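**Losoden amplía la gama Stumside con una versión de chasis largo y 1000 kg de carga útil**

13 de abril

Losoden ha abierto el plazo de pedidos de la Stumside L, variante de chasis largo de su camioneta de trabajo. El modelo mantiene la cabina doble de la versión corta y desplaza el eje trasero para repartir mejor el peso cuando se circula con la caja llena. La carga útil homologada es de 1000 kg, con conductor y depósito lleno ya descontados.

La caja incorpora 14 puntos de amarre, repartidos entre el suelo y los laterales. Los del suelo van escamoteados en alojamientos con desagüe, y los laterales corren sobre un raíl atornillado al bastidor interior. El portón se abate hasta quedar a ras del piso y admite 600 kg en posición horizontal, siempre que los tirantes estén enganchados y el vehículo se encuentre nivelado.

La suspensión trasera conserva las ballestas, ahora con una hoja auxiliar que entra en contacto a partir de media carga. El bloqueo del diferencial es de serie en las versiones con tracción total y opcional en las de propulsión. No hay cambios en el motor diésel ni en la caja de cambios, aunque Losoden ha revisado el desarrollo final para compensar el aumento de masa.

El equipamiento de la caja lo suministra Dandent: revestimiento rígido, cubierta enrollable y separador transversal. Los pedidos con bola de remolque se entregarán con el cableado de Juntunen, que sustituye al mazo adaptado que montaban hasta ahora los concesionarios. Este cableado no puede instalarse en unidades anteriores sin cambiar también el módulo de control trasero.

La garantía es de 3 años para el conjunto del vehículo. El revestimiento de la caja queda cubierto frente a grietas y desprendimientos, pero no frente a arañazos ni decoloración. Las primeras unidades saldrán hacia la red comercial a finales de mes.
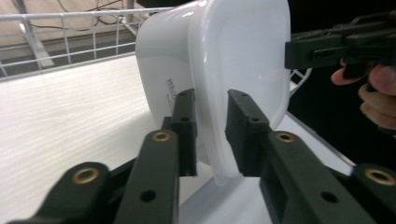
Nuria Pastor pregunta si la cubierta enrollable resta fondo útil a la caja, un dato que no figura en la ficha técnica, y si puede desmontarse sin taladrar los laterales.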